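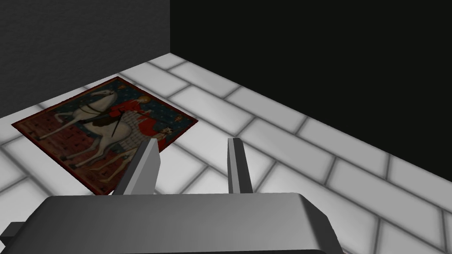

Maree Tolhurst
Minutes Secretary, Prendetbridge Preserves Society

Minutes of the September general meeting, opened at 7.30 pm

It was lovely to see 43 members come out on such a wet night, and the Chair thanked everyone for coming, and especially those who brought a plate (the lemon slice was gone before we'd got through the apologies!). Minutes of the last meeting were accepted, with one correction: the green tomato pickle came second, and the society is sorry for the mix-up.

Spring show. We have 70 entries on paper so far, mostly marmalade, with chutney a long way behind. After a good deal of friendly discussion it was agreed to keep the fig class going for another year. Labels are to carry the name of the preserve and the month it was made, and nothing else.

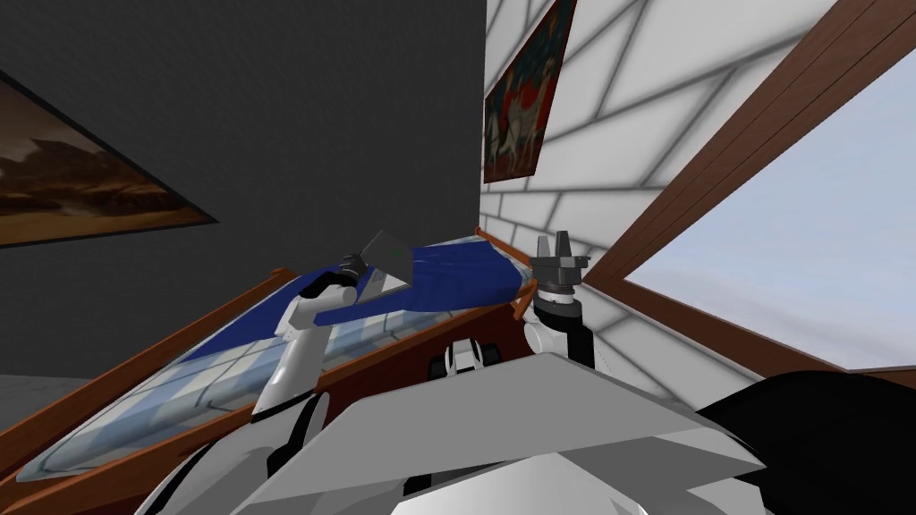

Can I enter a jar with a shop lid on it? Plain lids are fine, new or used, as long as there is no brand name showing on the top or the side.

Jars and sugar. Fudix has offered us 2,000 jars at the old price if we take the lot, and the meeting was keen but wondered where on earth they would go. Zuccaro can deliver sugar to the hall the same week. Moved and carried that we say yes to the sugar and ask Fudix whether they'd split the jars over two deliveries. 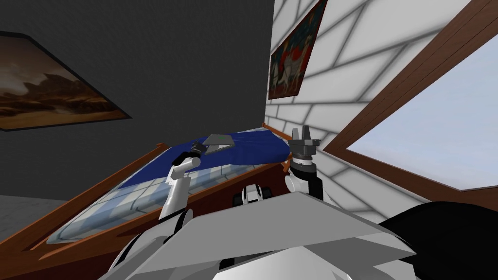

Judging tables were next, and there was a warm feeling in the room that last year's were far too crowded. Each class will have its own table this time, with spoons and water biscuits at the near end. For the far end we settled on a dark blue cloth over that part only, as on the wooden-framed table with the flat grey tray-like object, so the near part stays bare for the judges' sheets. Members with a plain dark cloth at home are asked to bring it along, ironed if possible.

Other business. The Pidar road stall needs a second person for the 30 minutes after lunch. Two hands went up, bless them.

Meeting closed 9.10 pm, followed by tea.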